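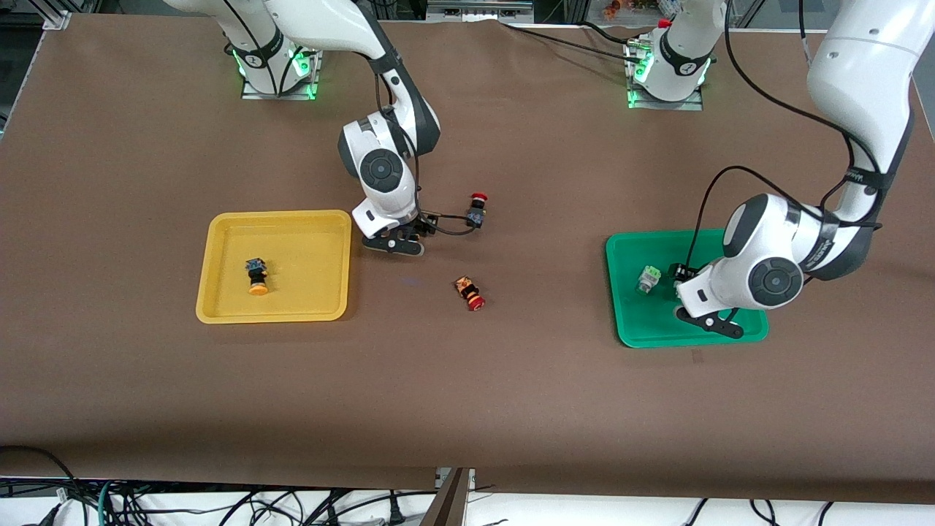 How often should push buttons be checked before they go back in the stores?
Every time they come back, even if they were only out for an afternoon.

Push button check, 12/10/2024
Checked by: Miłosz Sowa

Caps: OK. I press each one 20 times, which is dull but I quite like the clicking!
Contact blocks: two wobbly ones from the Vudik box, refitted (they do need a proper shove).
Emergency stops: twist release stiff on one, so I've put it aside for Clindach to look at.
Terminal screws: all tight. My thumb isn't happy.
Labels: batch 2090 is smudged and I can hardly read it, so new ones please.
Trays: wiped out, no cracks.

Next full check is in June, unless the stiff one comes back sooner.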